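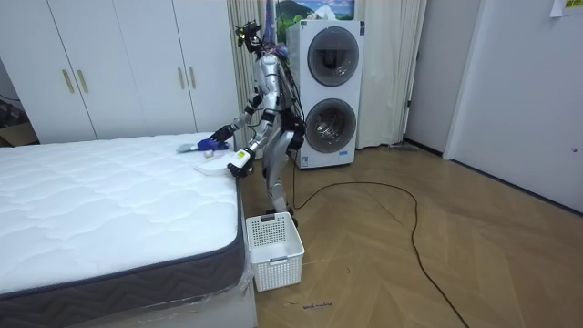 3집까지 듣고 접은 사람은 손해 본 거라고, 예전에 한 독자가 엽서에 써 보낸 적이 있다. 4집 B면부터가 진짜 그레머(Gremer)라나. 나는 딱 3집에서 접은 사람이라 좀 뜨끔했다.

그래서 지난 7월 내내 그레머만 들었다. 출퇴근길에도, 설거지하면서도! 재결성 공연 소식이 나온 김에 밀린 숙제를 한 셈인데, 듣다 보니 이 밴드가 왜 그렇게 빨리 흩어졌는지가 더 궁금해졌다. 데뷔하고 해체할 때까지 무대에 선 게 128번. 그중 31번이 고향 옥사이드(Ukside)의 같은 클럽이었다고 한다. 멀리 나갈 차비가 없었다는 얘기도 있고, 그냥 거기 맥주가 맛있었다는 얘기도 있다(나는 후자를 믿고 싶다).

## 돈 얘기를 안 할 수가 없다

당시 소속사 오사이드(Osside) 레코드는 계약금을 할부로 줬다. 할부라니, 냉장고도 아니고. 멤버들은 4집 녹음 중에도 낮에는 각자 일을 나갔고, 스튜디오는 밤 열 시가 넘어야 쓸 수 있었다. 그 시간대가 제일 쌌으니까. 4집에서 드럼이 유난히 조용한 곡이 두 개 있는데, 위층에서 항의가 들어와 브러시로 바꿔 친 거란다. 나는 그 두 곡이 제일 좋다.

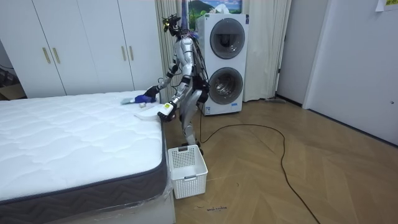
*침대 매트리스 위로 두 팔을 뻗은 은색 휴머노이드 로봇.*

문제의 B면 첫 곡 제목은 〈Erdős〉다. 수학자 이름이 맞다. 가사에 수학은 한 줄도 안 나오고, 남의 집 소파를 전전하는 사람 이야기만 6분 넘게 이어진다. 처음엔 지루했는데 4분쯤 베이스가 혼자 남는 대목에서 버스 정류장을 하나 지나쳤다. 후렴은 끝까지 안 나온다. 싱글로 냈더니 차트 93위. 오사이드 쪽에서는 후렴을 넣어 다시 녹음하자고 했고, 밴드는 싫다고 했고, 그 뒤는 다들 아는 대로다.

재결성 공연은 옥사이드의 그 클럽에서 열린다. 좌석은 약 157석. 예매 창을 열어 놓고 기다렸는데 눈 깜짝할 새 매진이었다. 취소표를 노리는 중이니 혹시 못 가게 된 분은 편집부로 연락 주시길. 맥주는 내가 산다.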